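The Long Life of a Good Sweater

My grandmother had a cedar chest at the foot of her bed, and every October she would kneel down in front of it (with a good deal of groaning, even when she was young enough not to need to) and bring the winter woolens back into the world. I can still smell it, that mix of cedar and lavender and whatever had been cooking downstairs. She knew the history of every piece in there, and you couldn't borrow so much as a scarf without hearing where it came from.

I thought of her a great deal this past fall, when I spent a few weeks in Verach, a hill town that has been knitting for a living for more than 200 years. The population is 2,876, according to the sign by the bridge, and I would guess that most of them own a better sweater than I do. The town has one main street, a bakery, two churches and a yarn shop called Trosamico that stays open until the last customer has finished talking, which on some evenings is very late indeed.

The wool comes down from the farms at Catterall, a little way up the valley, where the sheep are a local cross with a dense, springy fleece. For a long time all of it went to the Bruvenine mill, whose brick chimney you can see from nearly anywhere in town. The mill nearly closed when cheap acrylic came in, and the older people still lower their voices when they talk about those years. What saved it was mending yarn, of all things! Somebody in the office noticed that the small cards of darning wool, sold almost as an afterthought, were the only line that had never dropped off, and the mill has been built around them ever since.

And so Verach has become a place people go to learn how to fix things. The classes are held in the old dye house and last 20 minutes or all afternoon, depending on how much trouble you've brought with you. I brought a cardigan with both elbows gone. My teacher turned it inside out, sighed in a kindly way, and told me that I had been washing it too hot and hanging it up, and that I should be ashamed of the hanging more than the washing. A wet sweater is heavy, she said, and all that weight goes straight into the shoulders. Roll it in a towel, press it with your knees if you must, then lay it flat somewhere out of the sun and leave it alone.

I learned to darn that week, badly, and then a little less badly. You run your threads up and down first, well past the edge of the hole into the sound knitting, and then you weave across, over and under, keeping it loose enough that the patch can move with the rest. Mine puckered. My teacher said it would settle after a wash or two, and she was right about the left elbow.

Cuffs are another matter. They take more wear than any other part, what with desks and dishwater and the family dog, and in Verach they simply unravel the bad rows, pick up the stitches and knit a new end onto the old sleeve, often in a color that doesn't match and isn't meant to.
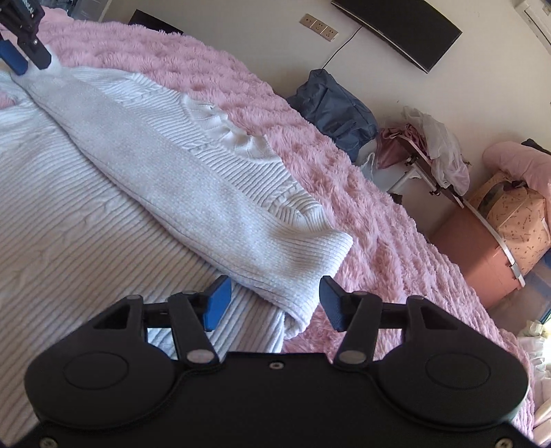
I came home with six cards of mending wool in my suitcase and a promise to myself about the hangers, and I have kept it so far. The cardigan lives folded on a shelf now, with a bag of lavender tucked in beside it, and when my niece asked to borrow it last month she had to stand there in her coat and hear about the elbows first.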